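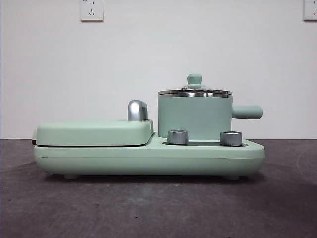
According to Hanna Szulc, a planner that treats the whole appliance as one rigid body will never learn to lift a lid, and her objection changed how we set up the scene model.

Figure 3. Side view of the breakfast station on the tabletop, with the green lid and chrome handle at left and the pot at right.

4.2 Part-level planning

Fesarlow now stores the griddle lid, the pot and each of the two knobs as separate nodes – each with its own grasp frame. Polished metal returned poor depth, so handle poses are fitted from color edges alone. Over 69 planning queries, 13 timed out, all on the pot lid.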